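Features > Workshop > Home Builds

Two Arms and a Broom

The Fahy is a two-armed robot built in a shared workshop in Gultthorpe over one winter and tested on household floors. Its parts bill came to $3,371, most of it spent on joints. The builders set it one job, sweeping up, and left the dishes for later.

Each wrist carries its own small camera. Early grippers had smooth fingers, and round handles rolled in them under load. The current pair are black, driven by a Wenham motor board, and close until the current reaches a set limit.

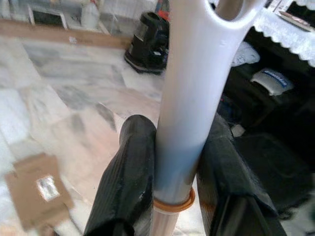 That limit took most of April to settle. At 80 percent of rated current the fingers held well, but the motors ran warm after a few minutes. The builders lowered it and lengthened the finger pads - a cheaper fix than bigger motors.

Software was the slower half. The control program, Zana, treats a long tool as an extension of the forearm, so a small error at the wrist grows toward the far end. Over 600 practice runs went into the broom alone. Marble tile makes it harder, as glare upsets the depth readings in late afternoon. 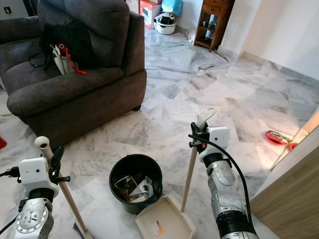
Broom in the left gripper, dustpan handle in the right, with a black bucket on the floor ahead.

The two arms share one clock. If either falls behind, both stop, and the program replans from the last good position. Cable routing remains unsolved: the loops along the forearms need slack at full reach and can snag when the elbow folds. A sleeve is on the bench now.

Contact the editors | Copyright Workshop Features | Back to top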